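Members of the Briltumthorpe Student Robotics Club are asked to read these household tips before their first session on the laundry task. They have been compiled from the notes of several terms and cover the folding of T-shirts, first by hand and then with the club's hand-held grippers. Parents may also find the sections on creases and storage of use at home.

# Folding T-shirts: Tips for Club Members

## Why the club begins by hand

The laundry task requires each team to take a T-shirt lying in any position and to leave it as a flat rectangle, with the sleeves inside and the neckline on the outer face. Teams that cannot fold a shirt neatly with their own hands will have difficulty planning the same fold for a machine. Every member is therefore expected to complete 12 shirts by hand before signing out a pair of grippers.

The standard fold was set down by Cherry Mae Gatchalian when the task was introduced and has been altered only slightly. The reference copy is kept in the Navarro Room with the practice shirts.

## Preparing the surface

- Use a bed or a large table. A bed is kinder to the grippers, as the fingers can press down a little without jarring.
- Choose a plain sheet in a colour well away from that of the shirt. A dark shirt on a pale sheet is easy to see and easy to judge.
- Pull the sheet tight and tuck it in at the corners. A loose sheet will be picked up with the hem.
- Smooth the sheet with the forearm, working away from the body.
- Remove watches, bracelets and lanyards.
- Leave clear space on the far side of the shirt at least equal to its width.

Members working at home should obtain permission before using a bed, and should remake it afterwards.

## The standard fold by hand

1. Lay the shirt face down with the hem towards you. Straighten the side seams first and the sleeves second.
2. Take the shoulder and the hem on one side and bring both inwards to a line just past the edge of the neckline.
3. Turn the sleeve back on itself so that it lies along the outer fold.
4. Repeat on the other side. The two folded edges should be parallel.
5. Bring the hem up to a point just below the collar, and then fold once more.
6. Turn the shirt over and press gently with the flat of the hand.

Thin knitted cotton slides easily and should be moved slowly. Thick cotton holds its position but tends to spring open at the last fold, and may need to be pressed for a few seconds.

## Working with the grippers

The grippers close on a narrow strip of cloth and give the member much less feeling than fingertips do. The following points account for most of the marks lost in club trials.

**Take the hem near the corner.** A grip on the very tip of the corner slips. A grip too far along the hem leaves the corner hanging, and it will fold under when the shirt is set down.

**Pinch a single place and look at it.** Before lifting, check that the gripper holds the shirt and has not taken the sheet as well. Raise the cloth by a finger's width and watch whether the sheet follows.

**Open out a bunched sleeve before folding.** Sleeves gather readily when a shirt is dragged across a bed. Take the sleeve hem, draw it outwards in line with the shoulder, and lower it. Do not shake it.

**Keep the cloth under light tension.** When both grippers are in use, they should travel at the same speed. If one leads, a diagonal crease will form across the body of the shirt and will remain visible after the final fold.

**Release low.** Bring the fingers down until they touch the sheet, open them, and withdraw sideways. Opening them in the air allows the hem to curl.

Shirts may be presented in any direction, including sideways. Members should resist the wish to turn the whole shirt round before starting. It costs time, and the folds are the same whichever way the hem is facing. It is often enough to walk to the other side of the bed.

## Removing creases

Creases which are already in the shirt will make a good fold look poor. The club does not keep an iron in the practice area. These methods are recommended instead:

- Hang shirts as soon as the wash is finished, by the hem and not by the shoulders.
- Give each shirt one firm snap by the hem before hanging.
- For a shirt that has been left in a heap, dampen the palm with clean water, stroke from the middle outwards, and leave it flat until dry.
- Do not stack damp shirts.

Fabric softener should not be used on practice shirts. It makes the cloth slippery, and teams then find that a fold which worked one week fails the next.

## Storage

Folded shirts are to be stood on edge in the drawer, with the final fold uppermost, so that any one of them can be taken out without disturbing the others. A drawer should be filled until the shirts support each other and no further. The same arrangement works well in a family chest of drawers.

Shirts with holes, loose hems or stretched necklines are to be placed in the mending bag. A loose thread can catch in a gripper finger.

## Care of the equipment

Wipe the finger pads with a dry cloth at the end of each session and remove any lint. Water and household sprays must not be used on them. Grippers should be returned to the shelf with the fingers open, and the signing-out sheet completed in full.

Faults are to be reported to Lụa La before the next team begins. Members should not attempt repairs themselves, even where the fault appears to be minor.

## Record of trials

Each team keeps its own record, noting the type of shirt, the direction in which it was laid out, the point first gripped and the result. The club completed 379 recorded folds in the period to December, and the sheets may be consulted on request. Entries should be made at once, in ink, and failed attempts must be included. A record which shows only good folds is of little help to the team that follows.

Teams are limited to 4 members. A member who is not handling the grippers should keep the record and watch the sheet for movement, and should call out clearly if it begins to lift.

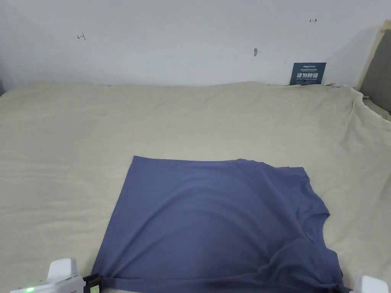 Teams should change places after every third shirt, so that each member has practice in both handling and recording before the trial.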